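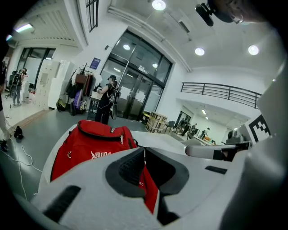

Figure 3. View from a hand-held gripper during backpack demonstrations in the Rostthorpe hall, with the red bag close to the jaws.

4.2 Collecting demonstrations by hand

Backpacks turned out to be the most rewarding objects in the Tollach set. They sag, they fold, and their straps get into everything! We recorded 3,533 demonstrations over 6 weeks, all with hand-held grippers and no robot arm in the loop. Each gripper carries its own camera and printed markers, so its motion can be recovered afterward with the Neagu tracker. 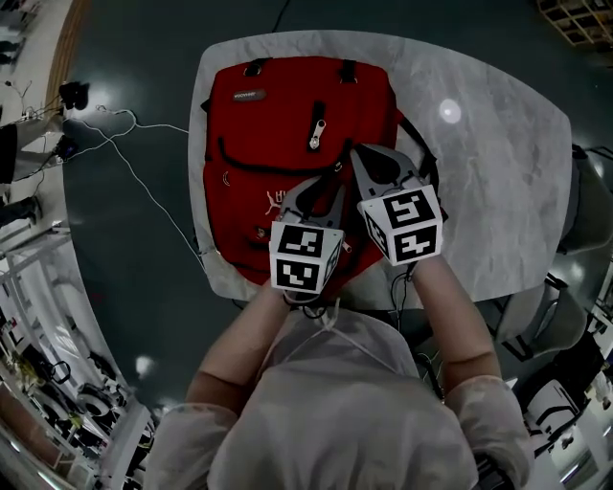
Reshma Chauke
Lead Demonstrator, Skosow Manipulation Group

Bag tasks use two grippers, one per hand, with the backpack laid flat on the table. The overhead view shows both marker cubes and most of the bag at once - a great help when a wrist camera sees little except red fabric. Demonstrators were asked to hold the bag with one gripper before pulling a zipper with the other, and to keep going after a slip. We kept those recoveries in the training data, and they proved wonderfully useful: the policy trained with them finished 80 percent of its zipper trials (Section 5.1).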